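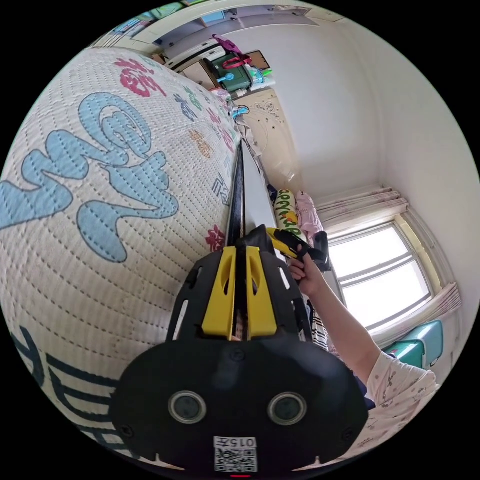
4.2 Collecting the ironing demonstrations

Okay, so ironing. I'll admit this was the task I pushed for, and Nuwan Selvanayagam (who had to sort through the results) still brings it up. We wanted something flat, soft and annoying, and a garment on an ironing board is all of that at once! We also wanted it recorded in real homes, which is how a lot of our data ended up being shot in bedrooms, with the board wherever people had space for it. In Figure 3 the board is sitting right on top of the bed, with clothes stacked on the bedspread next to it.

Every demonstration in the Gellwood set was made with hand-held grippers, one per hand, and no robot in the room. Each gripper has its own camera and its own ID label, and we kept the streams separate until the very end. People got 4 practice tries and after that we left them alone. We didn't script the order of the moves, so some folks smooth first and some go straight to tugging at the corners, and I like that the data has both in it.

After filtering we had 2824 clips. The filter is the dull one from Section 3: we drop a clip if tracking is lost or if the two streams can't be lined up in time. Jahangir Thambiah then labeled 200 of them by hand for contact, meaning whether the fingers are on cloth, on the board or on nothing, and we used those labels to check the automatic ones. Dark cloth gave us the most grief. Both labelers (the person and the model) had a hard time telling a fold from a shadow on a black garment, and I'd take our contact numbers for those clips with some caution.
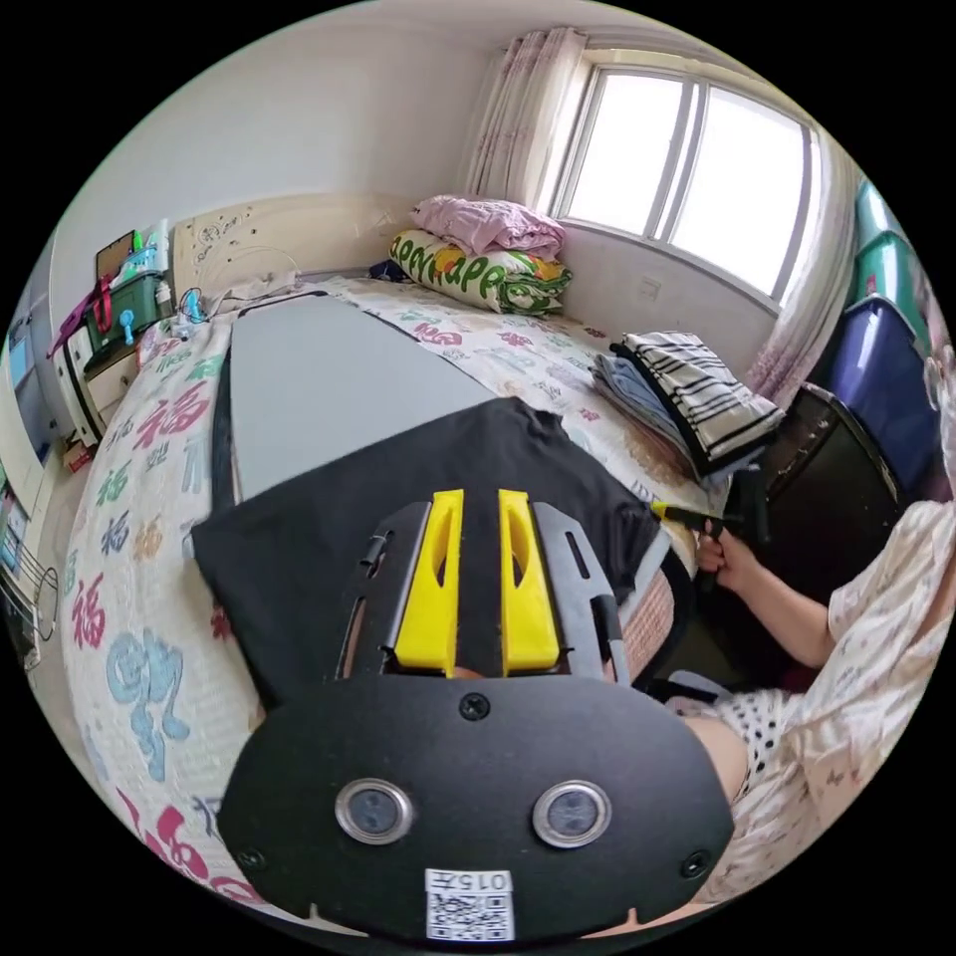

Figure 3. Gripper 015 with its fingers on a black garment laid flat on the ironing board. The other hand-held tool is at right.

One more thing about the views. A wrist camera sees the fingers really well and the rest of the board only when the hand happens to point that way, so the policy has to remember where the far end of the cloth went. Our first version, Skellach, had no memory at all and kept smoothing the same patch over and over (kind of sweet to watch, not much use). Adding a short history of past frames fixed most of that, and we compare the two versions in Section 5.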